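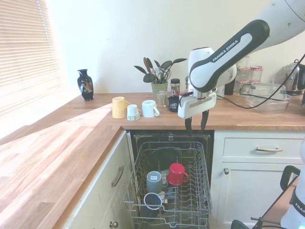 About > The Kitchen Cell

By Thaís Tavares
April

14 shares · 2 comments

Clostent is a small company that maintains robot arms for people who would prefer to be doing something else with them. We set cells up, we keep them running, and we get the phone call on Saturday when they stop. Most of our customers have a lab or a workshop. We have a kitchen, and it is where we learn what to charge them for.

The kitchen came with the building. The previous tenants left us the cabinets, the dishwasher and a drawer of takeout menus from restaurants that had closed. Ronaldo Frota, who founded the company with me, looked at the counter and saw a test cell. I looked at it and saw lunch. We compromised, and now we have a test cell.

The machine itself is a Franka arm with a two-finger gripper, and its job is dishes. It takes mugs from the counter and puts them upside down in the upper rack, or takes them out again, depending on who set up the task and how the week is going. We call the setup Marinho. The software that schedules its checks is called Dera, and the spreadsheet that Dera was supposed to replace is still called the spreadsheet. Everyone uses both.

How we look after it

Every working day starts with the base. One of us checks that it hasn't shifted, which is a dull thing to check until the day somebody leans on it while reading their email. The arm thinks it knows where the counter is. If the base moves by the width of a pencil, the arm goes on thinking so, and you hear it in the crockery.

Next come the cables. A cable that hangs nicely with the arm folded up can pull tight at full reach, so we walk the arm slowly through its longest moves and watch the slack the whole way. Ronaldo does this with his hands behind his back, like a man visiting a museum. I poke things. Between us we catch most of it.

Then the gripper. We wipe the fingers, close them on nothing, open them, and close them again on a mug we don't love. Grease on the fingers is the usual trouble in a kitchen, and it arrives by air. You can fry one egg on the far side of the room and find it on the fingertips by two in the afternoon.

The dishwasher is the fussy half of the cell. Its rack rolls out to wherever it feels like stopping, and an arm working to a fixed position does not enjoy that. We pull it forward by hand to the same spot each morning and run one slow approach above it before allowing anything at normal speed. The tines get looked at too. A bent one will tip a mug just enough to spoil the next grasp.

Sunlight is on the list as well. The window is lovely and we keep the blinds down for most of the morning, which visitors take for gloom. A bright stripe on pale wood can confuse a vision system badly, and it moves a little every day, so a fault from last week may simply have gone around the corner.

The log

Fault number 1736 in our log reads, in full, "mug." It was mine. We have since agreed that an entry should include what the arm was doing, what was in the gripper and who was standing nearby looking innocent. Entry 49, from our early days, is Ronaldo's account of a loose finger screw and runs to 6 pages. It has a section on torque and another on his feelings. New hires read it on their first morning and then go and tighten the screws.

What we do for other people

More or less the same, in rooms with fewer mugs. We visit, mount the arm, route the cables, set the limits and write down where everything was when we left. We come back on a schedule. Samurari, our longest-running customer, has 2 arms with us, and their operators now do the daily checks themselves and send us rude notes when ours are late.

We don't sell arms and we don't take a cut from anyone who does. If your cell is fine, we will tell you so and bill you for the visit.

Come and see it

The kitchen is open to customers by arrangement. Please bring your own mug if you're attached to having it in one piece, and ask before opening the blinds. Coffee is made by hand.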